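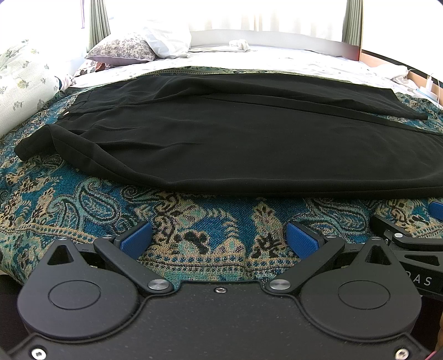
Black pants on the paisley blanket

Package theft on Wegener Street – anyone else get hit in June?

porchlight_608
Posting in case it helps somebody. I ordered work pants (two pairs, one got here fine) and the second box was marked delivered at 2 in the afternoon. I was home by 3 and there was nothing on the porch. I filed a report online with Istau police and got an automatic email with a case number, and that's the last I've heard. Has anybody had an officer call them back on one of these? I'm on the 300 block, up near the Votarora building.

mudflap
Same block, 313. Lost a box of dog meds the same week. My doorbell caught a guy in a gray hoodie walking up like he lived here. I uploaded the clip with the report and got the same email you did. No call.

tinroofgal
I did get a call! Took 9 days though. The officer was nice about it and asked if I'd be willing to press charges if they matched my guy to someone they already had. I said yes and haven't heard since, but at least a person read it.

mudflap
Nine days is a joke, the clip shows his whole face.

kettle_on
A face on a doorbell video isn't a name. My brother-in-law worked property crimes over in Ziltow and he said they'd get stacks of those clips and maybe a few where anyone recognized the person. File it anyway, they use the reports to decide where the patrol car goes.

porchlight_608
OK that makes me feel a little better about filing. Mudflap, would you be willing to send me your clip? My neighbor across the street has a camera too but he says it only saves for a couple days and then it's gone.

mudflap
Sure, check your messages. Don't post it on here though, last time somebody did that the whole thread went after a kid who was just dropping off flyers.

ninth_inning
Disagree with that. Post the face. If he doesn't want to be on the internet he can stay off people's porches. The police have had over 2 months with some of these.

tinroofgal
And if it's the wrong guy? I was here for the flyer kid thread and it was ugly – his mom had to come on and explain. I'd never want to be part of that again.

ninth_inning
Fair, that one was bad. I still think a still picture with the date on it is OK if he's got the box in his hands.

kettle_on
Send it to the detective and ask them if they want it public. Sometimes they'll put it on the department page themselves and then it's their call and not yours. You reply to the case number email, by the way, don't start a new report or you end up with two.

porchlight_608
Oh no, I did start a second one when I found the tracking number. Do I need to cancel it?

kettle_on
Just call the front desk and read them both numbers. They can merge them, took me about five minutes on the phone when I did it.

porchlight_608
Will do in the morning. The store is sending a replacement pair and I'm having it held at the counter this time. I'll post if I get a call from anybody.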